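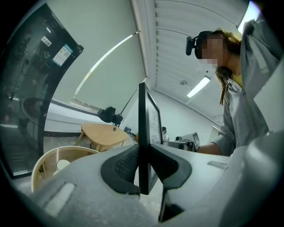
A framed print held between the fingers of a hand-held gripper.

3 min read

Hand-held demonstration gathering is a method of recording examples for a learning system without driving a robot arm. A person carries a gripper in each hand and performs an ordinary household task, such as moving a small picture over a table. Cameras on the grippers and on the head record the work from several sides.

At Clultach, the method was adopted in January under Povilas Pärn. The Siddiqui collection, begun there, holds 518 demonstrations of 23 tasks, most of them done with both hands.
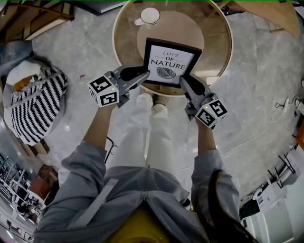 Markers printed in black and white squares allow the position of each gripper to be worked out afterward. Tasks that need two hands are harder to record well – both grippers must keep their hold while the object is turned or set down. Darlene Cloutier, who edited the task list, limited each demonstration to 20 seconds. Recordings in which a marker is hidden for long are set aside and reviewed by hand.

Last revised Jun 27, 2024

Related articles
Drurkar gripper
Dradik task notation
Two-handed manipulation
Marker tracking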